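Paltside Ice Hockey Club

Paltside are an amateur ice hockey club from Gallton. They play in the Popescu League, second tier, and have done since the league was cut down to nine teams. Home games are at the Gallton rink, capacity 259, all seated apart from the rail behind the away goal.

History

Founded by players left over when the old works side folded. No rink of their own at first, so the opening season was played entirely away. Won three games. The club moved into Gallton the following September and has stayed, despite two arguments over ice time with the figure skating school.

First promotion came under Snežana Radulović, who had kept goal for the women's side before taking over the bench. Her teams were known for defending deep and scoring late. Relegated the next year on goal difference, straight back up after that.

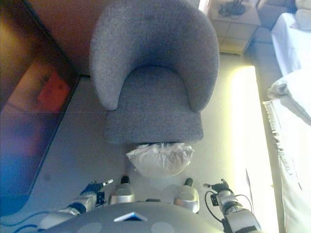

Grey armchair with a rounded back.

Rivalry with Plakier

The main rivals are Plakier, from the other end of the valley. Meetings are usually tight and there's a good deal of fighting in the older ones. The best known is the game of January 8, 2018, when Paltside went two down in the first period, drew level on a power play and lost in overtime to a shot that went in off a defenceman's skate. Plakier supporters still sing about it. Attendance was given as roughly 200, though the gate was opened before the end and the count is disputed.

The return match was a dull one. Goalless until the shootout, which Paltside won.
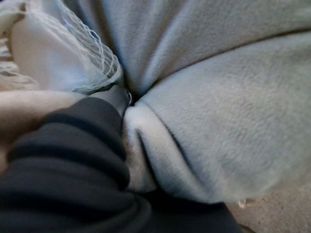

Pale grey-blue fleece, gathered into folds.

Style of play

Under Radulović a 1-2-2 forecheck, cautious, with the third line used mostly for killing penalties. Later coaches opened it up a bit. More goals, more conceded. The power play has been poor in most seasons and was the worst in the league twice running.

Short benches are common for away games, becuase several players work shifts. It isn't unusual for a defenceman to be sent up to the wing for a period.

Colours and badge

Dark green shirts with a white band, white away. The badge is a heron standing on a puck. An earlier version had the heron facing left, and some of the older shirts still do. Socks don't always match.

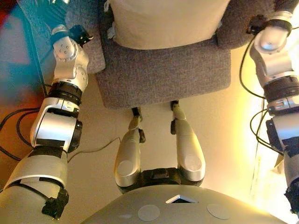
Upholstered seat with a large cream-beige pillow.

Juniors

Under-12 and under-16 sides, both training before the seniors. The under-16s reached a regional final and lost it to Plakier juniors, 4-1. A seperate girls' team ran for two seasons and was then merged into the under-16s.

Records

Biggest win: 11-0, at home, oppponents had only one line.
Heaviest defeat: 9-1, away to Plakier.
Longest unbeaten run: seven games, ended in a cup tie.

See also

Plakier Ice Hockey Club
Popescu League
Gallton rink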